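双腕セルの作業標準を改訂したので、変更点と理由を順に書いておく。対象は電熱蚊取りの液体ボトルを扱う組み合わせ作業。社内文書名は「Leken手順書」、今回が第3版。(2022/4/24)

前提。協調運転の一般的な安全規格はセル単位のリスクアセスメントで対応済み。このスレッドで扱うのはその下の層、つまり両腕が同じ部品に触れている時間帯の運用ルールに限る。規格の条文をそのまま現場に貼っても、この時間帯の判断基準にはならない。 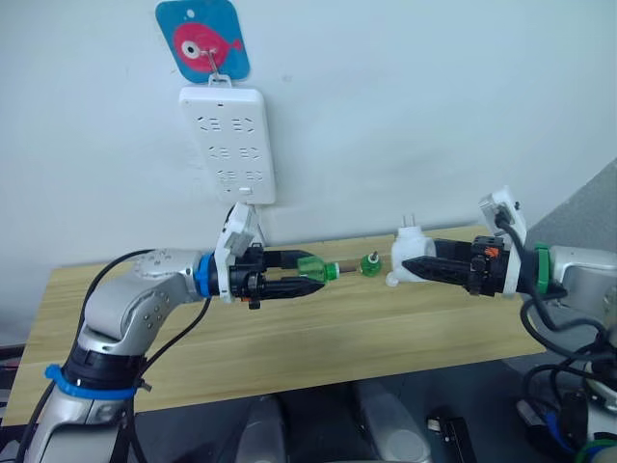
第2版までの最大の欠落は「保持責任」の定義だった。どちらの腕が部品の位置を決め、どちらが追従するかを書いていなかった。左右のグリッパが向き合い、細い金属色の棒を挟んで部品がつながるような姿勢では、両腕を位置制御のままにすると誤差がすべて部品側に入る。第3版では、片腕を基準側、もう片腕を追従側と宣言してから接近することを必須にした。宣言はログに残す。

宣言のない状態で両腕の間隔が44 mmを下回った場合は減速ではなく停止。この値はNirarの試験セルで決めたもので、他のセルへの流用は禁止。指の形状が変われば測り直す。

把持について。液体入りの容器は、つかむ位置を図面で指定する。「上部」「首のあたり」のような表現は手順書から全部削除した。把持力の上限も品目ごとに記載し、コントローラの既定値は使わない。
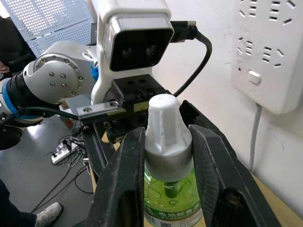

把持力の確認は品目の切り替え時と、指の交換後に行う。記録様式はPrelexの点検票を流用している。測定値と測定者名のほか、指の表面状態の欄を追加した。摩耗した指は力の表示値が同じでも保持力が違う。判定に迷う指は使わない。

ケーブルの取り回しも点検項目に入れた。手首カメラのケーブルは、可動範囲の端まで低速で動かして余長を確認する。初期姿勢だけ見て合格にしないこと。床側の配線は別票で管理する。

人の立ち入り。教示中を含め、腕の動作域に入る前に動作許可を切る。床に立って見ているだけの人も、動作域に体の一部が入るなら同じ扱い。例外規定は第2版にあったが削除した。例外の申請記録を読み返すと、ほとんどが急いでいたという理由だった。

以下、受け渡し動作の手順。番号は手順書と同じ。

1. 卓上の部品を所定の位置に置き、向きを確認する。両腕の通過経路の下に関係のない物を置かない。

2. 基準側の腕で部品を保持し、200 ms静止させる。静止の判定は関節速度で行い、画像では行わない。追従側はその後に接近し、接触したら力制御に切り替える。
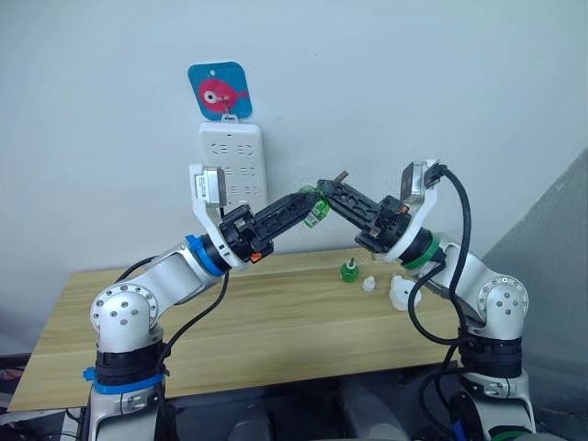 3. 受け渡し完了の判定は両側の把持信号で行う。片側だけの信号で基準側の指を開くことは禁止。タイムアウト時は両腕とも現状保持とし、復帰は手動。

レビューではIgor Kováčikから、手順2の静止時間はサイクルタイムに効くので短縮できないかと指摘があった。検討はするが、短縮の根拠となる試験データがそろうまで現行値を維持する。

未決事項は2件。ひとつは基準側と追従側を作業途中で入れ替える場合の記録方法。もうひとつはMykhailiuk製の治具を併用するときの停止距離。どちらも8月の改訂で扱う。それまでは途中の入れ替えも治具の併用も不可とする。

旧版の印刷物は各セルから回収済み。手元に写しがある場合は廃棄を。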